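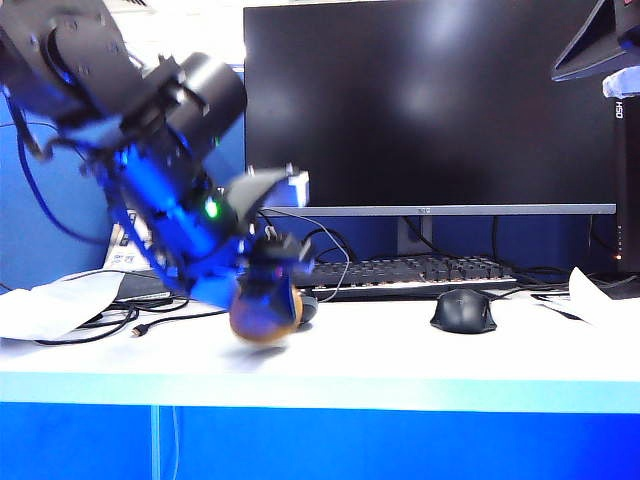
Blue light over the white desk.

Raphaël Gilbert
Mar 11, 2026

1/ Since September I learn to sleep again. I was waking at 3 or 4 every night and reading the phone until morning. I write here what I changed, maybe it is useful to somebody in Zondbridge or elsewhere.

2/ First I changed the lamps. In my apartment all of them were cold white, very strong, also in the bedroom. I bought warm ones for the evening and kept one cold lamp in the kitchen for breakfast. The difference in the first week was small. In the third week I noticed that I yawn before eleven.

3/ Then the coffee. I was taking the last cup at five in the afternoon. My colleague Felicidad Malabanan told me to stop after lunch and I did not want to believe her. She was right, I must admit it.

4/ I kept a paper notebook, no app. Every morning I wrote two things: the hour I went to bed, and how many times I remember waking. After 12 weeks I could read it and see that the bad nights came mostly after late dinners.

5/ What did not help me: the special tea, the heavy blanket (too hot), and the music with rain. My sister uses the same blanket and she loves it, so please try it yourself before you listen to me.

6/ The hardest was the phone. Now it stays in the hallway and I have a small alarm clock from the market in Mangubat. It ticks loudly. After a few nights I did not hear it any more.

7/ Some of you asked about the walk. It is nearly 3,000 steps, to the bridge and back, always before dinner. If it is raining I go only to the bakery.

8/ I still have bad nights, last week there were two. On those nights I get up, sit in the kitchen with a boring book and return to bed when my eyes are heavy. If you know a good boring book, write me the title.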